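Altstead Fabric Swap – Frequently Asked Questions

What is the swap?
Twice a year we fill the Altstead hall with fabric that people bought, loved and never got around to sewing. You bring what you won't use, you take home what you will, and no money changes hands. It's so much fun! The first one was in July, and we're already back for another on Tuesday, December 11, 2018.

How does the points system work?
One point per half yard, whatever the fabric. Quilting cotton, fleece, old curtain lining – it all counts the same. Points go on a Moltusik card, the little green one you get at the door, and they never expire.

Can I bring pieces smaller than half a yard?
Please do! Scraps go into the free bins by the stage, and quilters adore them. At the last swap we weighed in 197 pounds of scraps and sent almost all of it home with somebody.

Do I need to wash everything first?
Yes, and please use unscented detergent. A few of our regulars get headaches from perfume. Ironing is optional, but folded pieces do get picked faster.

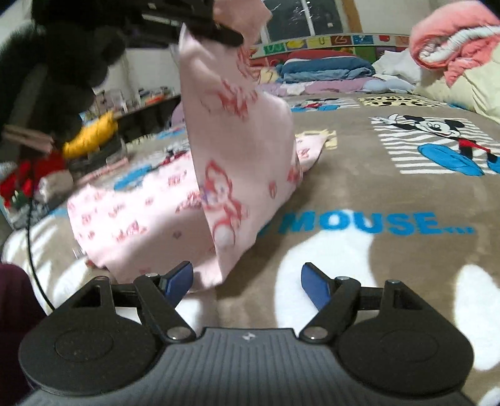 What if I don't know what my fabric is made of?
Bring it to the Khamphan table when you arrive. They'll look at the weave, feel the weight and pin on a tag with their best guess. Stretchy mystery knits are welcome too, and some of my favorite pajamas started out that way.

Can I swap patterns and thread?
Patterns, yes, as long as all the pieces are in the envelope. Thread, zippers and buttons go on the notions shelf, where everything is one point a handful.

Are kids welcome?
Of course! The Clenura corner has felt, glue and blunt needles, and children make puppets there all evening. Under-tens need a grown-up with them.

Where do I park?
There are 77 spaces behind the hall, and they fill up early. The lot across the street is free after 5 p.m. – come in through the side door from there.

What happens to the leftovers?
They're boxed up and stored for the next swap. If you can lend us a dry closet or a corner of your garage, tell us at the door.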